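Home | Posts | Notebook | Contact

April
Posted by Marwa Bouzid

Another pose estimator has landed on my desk with a promise attached. It is called Manier, it comes with a tidy installer, and the readme says it copes with "everyday household items". I have read that sentence in a lot of readmes. Usually the everyday items are a mustard-yellow mug and a matt cardboard box, lit from the side by someone who knows what they are doing.

My own table is lit from above and badly. I run the perception node, then Wragg for the planning, and then a small script I wrote that compares where the planner thinks the fingers are with where they ended up. The script is ugly but I trust it more than the other two, mainly for the reason that it does so little.

So I started with something shiny. The estimator gave me a confidence of nearly one on every frame, and the yaw it reported wandered by 9 degrees while the box was held still. I don't mind a wrong answer half as much as a wrong answer delivered with that much cheer. The glare runs down the face in broken bars, and I suspect the feature matcher is locking on to the ends of those bars as if they were printed there. Add big rounded digits, three the same, and there is plenty for it to muddle up.

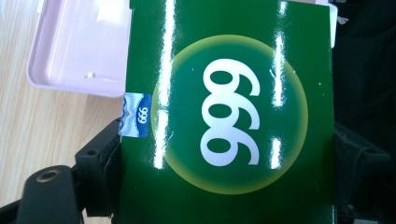 Could you fix this by turning up the confidence threshold?
A higher threshold only helps if the score drops when the pose is bad, and in my logs the two hardly move together.

What did help a bit was masking out any pixel near white before matching. That brought the wander down, though it also throws away a good part of the white numerals, so I can't say I'm pleased with it. Philomena Asante suggested running two exposures and merging them. I tried it for an afternoon. The merge adds a delay, and Wragg then plans from a picture of the past, which I had to patch with a timestamp check that really ought to have been in there already.

The second half of the job is the gripper state, and here I am even grumpier. Manier wants to guess the opening width from the camera view alone. It was trained on clean finger pads with straight edges, as far as I can tell from the sample data. Mine have frayed. With the fingers wide apart over bare wood you would think this was the easy case, yet the edge detector follows the torn rim of the pad and can't settle on where the finger stops. I logged 200 frames with the fingers open and the width jumped in 10 of them, always by far more than a real finger could travel between one frame and the next.

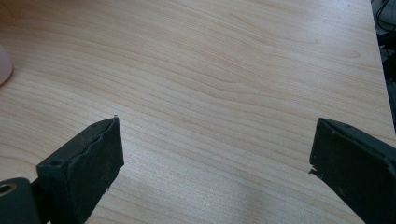
Zbigniew Szczepańska wrote back to say that a plain rate limit on the width would catch every one of those jumps, and that I should stop expecting a network to know what a motor can do.

Fair enough. I put the limit in, four lines of it, and the jumps went. My complaint is that the limit lives in my script and the readme still says the width estimate is "ready to use". If the next person skips the check, the planner will believe a closed hand is open and drive it into something.

Still on my list: the wood grain. There is a swirl in the tabletop that I think is pulling at the background model, and I want to try the same run over a plain sheet before I blame anybody. I also want to see what happens when the loop rate drops, as mine sits at around 100 Hz only when nothing else is open on the laptop.

I will keep Manier installed for now, with the mask and the limit switched on and the confidence score ignored.

Contact | Copyright Marwa Bouzid | Back to top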